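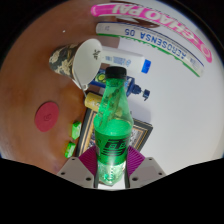
Green bottle in the grip, shuttlecock tubes behind.

Hand-held gripper, tabletop sorting: how many examples before you change the layout?
Started by gratby_bench

Good evening everyone, and thank you for letting me in. I've been reading this board since June and finally have something worth asking. My name is Macarena and I'm gathering demonstrations for a small learning project we call Bravo. It's tabletop work, ordinary household things, all done with the hand-held gripper. The policy should learn to pick up a named object and put it down in a named spot without sweeping half the table onto the floor (we have a way to go on that last part).

So far I have 205 episodes from one table. The green bottle is my main object, and I've been closing the fingers low on the body with the bottle upright. I do 50 episodes, change a few things, then do another 50. Ubaldo Leone, who is helping me with the training side, thinks I should be moving everything after every single episode. I think that would wear me out by lunchtime, and I also worry that I'd get sloppy with the grasps, and a sloppy grasp seems worse to me than a repeated layout. But I have only my own gut to go on, and my gut has been wrong about tracking loss twice this month already.

So my questions are: how often do you reshuffle? Do you keep failed grasps or throw them out? And does anybody bother writing down the layout, or do you let the video speak for itself?

Thanks in advance, and sorry for the length, I do go on.
Macarena

---

montoya_b
Welcome, Macarena! Good first post, and don't apologize for the length, you should see some of mine.

I'm with Ubaldo on this one, or at least three-quarters with him. When I did the Villgate set I worked just the way you're working now, big blocks with the same layout, and I ended up with 1,483 episodes that the model treated as maybe thirty different situations. It learned where the mug lived. It did not learn the mug. Move the mug a hand's width and the arm would go to the old place and close on air, very confidently, every time. I can laugh now but I lost most of a spring to it.

You don't have to redo the whole table. Move the target and one neighbor between episodes. That takes a few seconds and after a while your hands do it while you're thinking about supper. Then a full reshuffle every 20.

Bonifacio

---

ewan_menzies
I'm going to disagree with Bonifacio a bit, in a friendly way, as he and I have been having this argument for two years now.

Moving things around is good and I wouldn't tell anyone to skip it. But if you're at 205 episodes with one main object, I'd look at approach angle before I touched the layout again. Most people (me included) stand in the same place and bring the gripper in along the same comfortable line, because that's what the elbow wants to do. You can shuffle the table all day and the approach still comes out identical. Take a step to the left. Come in from a bit higher. Start some episodes with the fingers already wide and some with them half closed.

On failed grasps: keep them, in a separate folder, with a one-word note. Slipped, missed, knocked. You will want them later and you won't be able to make convincing ones on purpose. I've tried, and they look like bad acting.

---

gratby_bench
Thank you both, this is so helpful! Ewan, I checked after reading your post and yes, I stand in exactly one place. There's practically a worn patch. I played back the first block at double speed and it looked like one long episode with a hiccup in it, so I'll be walking around the table tomorrow.

I'm adding a view with the fingers open so you can see the sort of clutter I'm working with. The soap, the tissue pack and the detergent bottle are the other targets. The group photo standing at the back I'd like to leave in as a fixed thing, but I go back and forth on it.

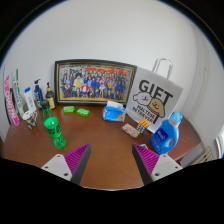
Leandro Zabala
I would take the fixed thing out for at least half of the set, Macarena, or swap it for something else. Anything large that never moves becomes a landmark, and the policy will lean on it. We had this at Mireck with a calendar. Everything was lovely until somebody took the calendar down, and then the arm was lost for a week while we tried to work out what we'd broken in the code. We hadn't broken anything.

I'd also say that your targets are nicely different from each other, and that will help. Soap is flat and wants the fingers low. A tissue pack squashes, so watch how far you close. And a full detergent bottle is heavy for a two-finger grip, so if yours is full, pour most of it into something else first. Your wrist will thank you as well.

---

montoya_b
Seconding the landmark point. Though I'd keep the tracking in mind, Leandro. If she's got plain walls and she clears away everything that stands against them, the camera may not have much to hold on to and her poses will drift. She mentioned losing tracking twice already. I'd swap the big thing for other big things and leave the background busy.

---

Leandro Zabala
Fair enough. Swap, then, and don't strip it bare. I still want that second half to look different from the first.

---

ewan_menzies
I'll give Bonifacio that one too – mark it down, it doesn't happen often.

Macarena, about writing down the layout: I keep a paper notebook next to the table and put one line per block. Block number, target, what changed, where I stood. It's dull, but when a training run comes out strange I can find the block in a minute. The video will tell you what was on the table. It won't tell you what you were trying to do.

---

gratby_bench
Okay, here's my plan, please shout if it's silly. Target and one neighbor move every episode, full reshuffle every 20, three standing positions, and a different big object at the back for each reshuffle. Failures in their own folder with Ewan's one-word notes. Ubaldo is being very gracious about having been mostly right.

One more thing I'm unsure about. Do I throw away the first 205 or mix them in?

---

montoya_b
Mix them in! Just give them a lower weight and see how it does with and without. And post the numbers when you have them, even if they're ugly.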